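Review: Prirkuteck Cutting and Work Mat, Large, Green
2018-10-07

Print this page | E-mail to a friend

I bought this mat in June to cover a worktable that had gotten too scarred to write on. The table is used for cutting fabric, wrapping parcels, gluing, and a fair amount of plain desk work, so I wanted one surface that could take all of it. I had used a Mamberg mat before this one and will compare the two where it matters.

Unpacking

The mat came rolled in a long carton from the Ellmont warehouse. Rolled mats always worry me. Mine had a curl at both short ends and would not lie down the first day. I put it upside down on the floor with books on it, and after 3 days it was flat except for one corner. That corner took until the end of the second week. If you need the mat for a job on Saturday, don't order it on Thursday.

There was a rubber smell. It was strong in a closed room and gone in a few days with the window open.

Cutting

I use a 28 mm rotary cutter for curves and a snap-off knife for everything else. The rotary cutter leaves almost no mark. The knife leaves a fine line that closes up if you wipe the mat and leave it alone overnight. Deep cuts don't close. I leaned too hard on a piece of thick cardboard and there is now a groove that catches the blade when I cross it at an angle. The Mamberg had the same trouble, and sooner.

The surface has a slight tooth to it. Cotton stays where you put it. Slippery lining fabric still needs weights.

Glue, paint and spills

White glue peels off once it's dry. Acrylic paint comes up with warm water and a fingernail if you get to it the same day. Permanent marker does not come off, and rubbing alcohol turned it into a gray smear. Dish soap and a sponge handle the rest. I have not tried anything stronger.

Keep hot things away from it. I set a glue gun down without its stand and got a soft dent the size of a dime. An iron would ruin it.

Grip

The underside is smooth, and on a varnished table the mat creeps toward you as you cut. I fixed mine with strips of drawer liner. On the raw wood bench in the garage it stayed put without help. As for the top, plastic bottles and jars don't slide much on it, standing up or lying on their sides. 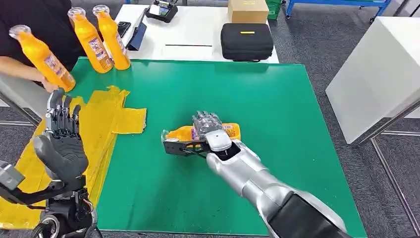
Price and where to get it

I paid $61 less a 5 percent coupon at Vlachopoulos Office & Craft, and shipping was free. The item number there is 613. The Mamberg in the nearest size costs a little less, but it wore out quickly for me, so I don't count that as a saving.

Returns have to go back rolled in the original carton. Keep the carton until you're sure.

Rating

4 out of 5. I took one off for the curled corner and the slippery back. I would buy it again for a table that stays set up. For one that gets packed away every night, I'd look for a folding mat.

Recent reviews
Vlachopoulos steel ruler with cork backing
Ellmont clamp-on desk lamp
Mamberg rotary cutter, 28 mm
Prirkuteck pattern weights
Drawer liner for sewing tables

Print this page | E-mail to a friend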